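4.2 Recording a two-handed demonstration

1. Lay the cloths on the table top and place the tube within reach of both hands.
2. Start the Tullix recorder. Each trial is saved under its own number.
3. Close one hand on the tube before moving the other arm.
4. Stop the recorder, then mark the trial as kept or rejected.

Caution: keep arm cables clear of both wrists.

Note: the Lellon baseline was trained on 2,949 kept trials. Do not mix these with trials from section 2. 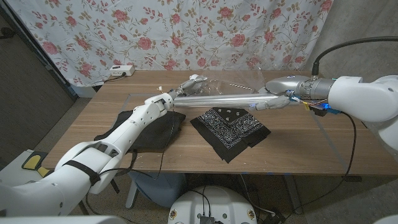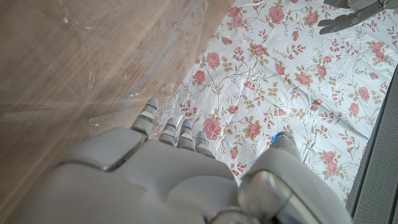
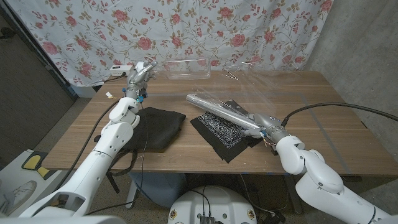

Figure 4. Two-arm set-up with floral cloth and clear plastic.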